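4. Mounting the Nest Box and Camera

4.1 Choose a trunk or pole with a clear flight path to the entrance. The entrance hole for small songbirds is 32 mm wide; do not enlarge it.

4.2 Fasten the Unari bracket with the 2 supplied screws. Hand-tighten only.

4.3 Seat the camera module in the roof recess with the lens facing down. Route the cable through the rear slot, leaving a drip loop below the box.

CAUTION: Do not open the roof while eggs or chicks are present.

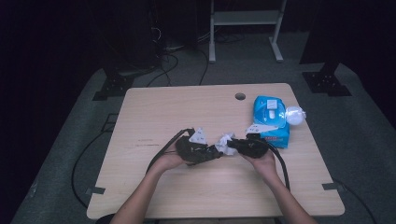
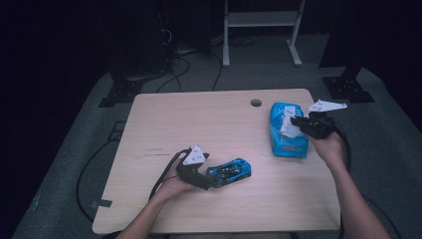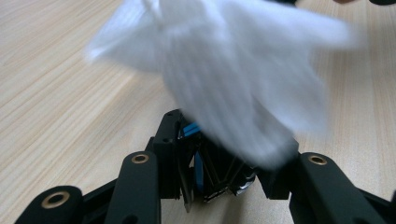
4.4 Set the capture interval to 25 seconds. The card holds 3000 stills at the default size - older files are overwritten once it is full.

4.5 Check the view on the receiver. The whole nest floor should be visible. If one corner is dark, turn the module a quarter turn and check again.

NOTE: Clean the box in September, after the last brood has left. Use hot water only. Disconnect the cable first.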